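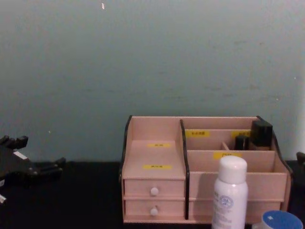 Looking after a two-armed cell is mostly housekeeping, and I say that with great affection, having done the Monday round on ours at Ivthorpe long enough to have favourite screws. People who visit tend to ask about the clever part first, and I do try to answer, but sooner or later I bring them round to the grippers and the table, because that is where my hours go. The arms spend their working day putting small things into a desk organiser and taking them out again, and opening and closing its drawers. Before any of that starts I like everything where I can reach it, so the organiser goes right back against the wall and there is a good wide stretch of black tabletop left between it and the left-hand gripper. I do my finger checks in that gap. With the fingers splayed you can get a cloth right in between them, and a torch too if your eyes are like mine!

The round itself takes 40 minutes if all is well. I stop the cell, hang the tag on the switch, and begin with the left arm, always the left, for no better reason than that Tiago Mota taught me that way when we were both still at the Ladden workshop and I have never shaken it off. Each finger gets a gentle waggle by hand. A little play is fine, but a click is a finger pin on its way out, and I would much sooner change a pin over a cup of tea than halfway through somebody's afternoon. Then I wipe the finger faces with a dry cloth (never a damp one, please) and go over the gripper screws with the 5 mm key. Snug is enough. Tiago has a habit of giving them one more turn for luck, and we have had words about it, friendly ones.

After that I follow the cables from the wrist back towards the shoulder with my fingertips, feeling for flat spots. You learn more by touch than by looking. Every 600 cycles the finger slides get a smear of grease, and the procedure is on page 103 of the blue folder, which lives on the shelf by the door and should go back there, whoever has it at the moment.

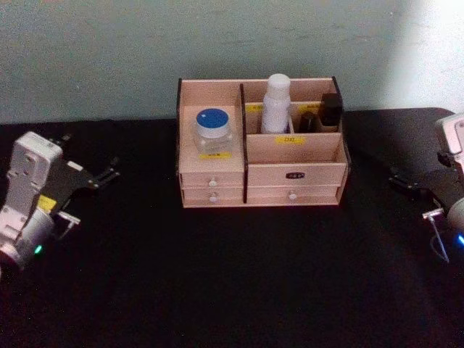 Both grippers open and empty, one on either side of the organiser.

Open fingers and nothing held is how I like to find them before a homing run. The organiser sits square to the edge of the table and well between the two arms, and I fuss over that more than anything else on this page. If it creeps round even slightly, the fingers come at the drawer knobs from the side and you get a horrid scraping noise and, in time, a worn fingertip. We did try tape marks on the table back in April, and very smart they looked, but the tape lifted at the corners and we went back to a set square and patience.

The yellow labels want a look as well. They get rubbed, and a curling corner will catch a finger sooner than you would think, so press them down with a thumb as you go past. Drawers should run in and out sweetly with one finger on the knob. If one sticks, take it right out and brush the runner; don't lean on it.

Then it is covers checked, tag off, and a slow homing run with your hand near the stop, listening all the while. The left wrist has a faint purr at low speed and has had it ever since we fitted the Carvalho bearing, so don't be alarmed by that. The right one should be quiet. If it isn't, write it in the log and ring the Dralden stores before ten, as they pack the van straight after and a spare wrist seal will otherwise have to wait until the next run.

Cell Care > Ivthorpe > Galleries > The Monday Round
Print this page
E-mail this page to a colleague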